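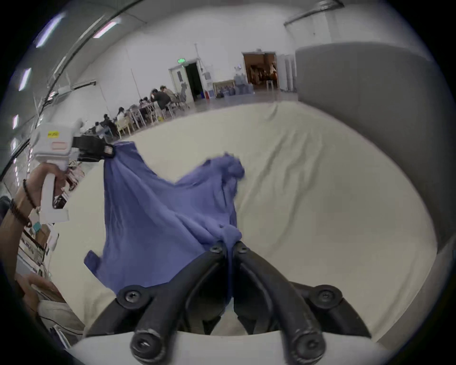

The blue-purple garment on the big cream table, one corner up and the folds running everywhere.

Nornden open day, 25 May 2025

I've been wanting to get inside Nornden for ages, so when the open day came up I booked the first train out to Kerier and packed a sandwich. It was worth every minute of the trip! I came home with a head full of ideas, a tote bag of offcuts and a completely rearranged opinion of how I look after my clothes.

For anyone who hasn't come across it, Nornden is a garment care and mending workroom. They take in clothes that people have given up on, sort them, mend them, press them and send them out again through the Morais shop on the main street. There were 17 of us on the morning tour, mostly home sewers by the sound of the chatter, plus a couple who run a costume hire place and asked all the best questions.

The room I'd most hoped to see was the handling room, and it's lovely. It's big and bright with white walls, and a long row of light-wood tables runs down the left side. I have serious table envy. Mine at home is a fold-out thing with a wobble, and I do everything on it from cutting patterns to feeding the kids.

The large padded surface is where things get laid out, and I could have stayed beside it all day. The cream-white covering has a bit of give in it, and a few wrinkles of its own, which I found oddly comforting. Against a pale cloth you can see exactly what a coloured garment is doing. Every pleat shows up, and so does every spot where the fabric has bunched and needs teasing out.

Our guide was Siiri Suominen, who has the patience of a saint and clearly adores thin fabric. Her advice for anything light and slippery was to find two corners before doing anything else. Pick it up from the middle and you get a lump with folds shooting off in every direction (guilty, every washing day of my life). Get hold of two corners and the rest starts to hang in long lines, so you can finally tell a sleeve from a hem. I tried it on one of the practice tops and got it wrong twice, then laid it out quite respectably on the third go. I was ridiculously pleased with myself.

She also talked about letting the cloth settle. Lower it, leave it alone for a moment, then smooth outwards with a flat hand. No tugging at the sleeves! I've been a tugger for years and I now suspect that's what happened to my good linen shirt.

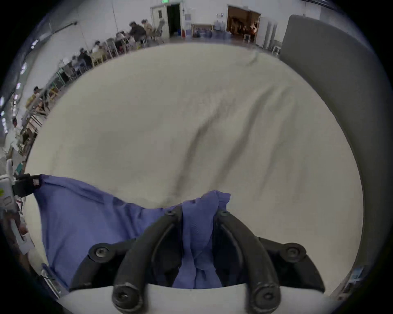 Thin, slightly sheer cloth draped over the padded surface, with people along the tables behind.

Lightweight pieces get a lot of attention at Nornden. Siiri showed us a stack of swatches from a range called Plallenia, a fine weave they like for patching blouses, and we passed them around and held them up to the light. My favourite was a smoky blue. The woman next to me wanted the mustard, and we had a very enjoyable argument about it – neither of us won.

After that we had four short sessions to choose from. I did the pressing one and the storage one. Pressing was excellent, with lots on using a damp cloth and keeping the iron moving. Storage was a bit rushed, as the group before us ran over, but I did pick up a good trick for thin tops: fold them in thirds over a sheet of tissue and stand them upright in the drawer. I've done seven so far and the drawer shuts properly for the first time since we moved in.

Lunch was soup and very good bread at the café over the road. The Morais shop was open all arvo and had 581 items on the racks, according to the sign by the till. I bought a grey wool cardigan with the neatest darned elbow you've ever seen. The darn is in a slightly different grey and I wouldn't want it any other way.

A few practical bits if you're thinking of going. The walk from the station is flat but there's not much shade. Wear comfy shoes, as you're standing for most of the tour. Bring a garment with a problem if you have one, and ask early, because the mending bench gets busy after lunch. There's another open day planned for July, and bookings are through the Morais shop counter. I've already put my name down for the darning session and I'm taking my sister, who owns a great many jumpers with holes in them.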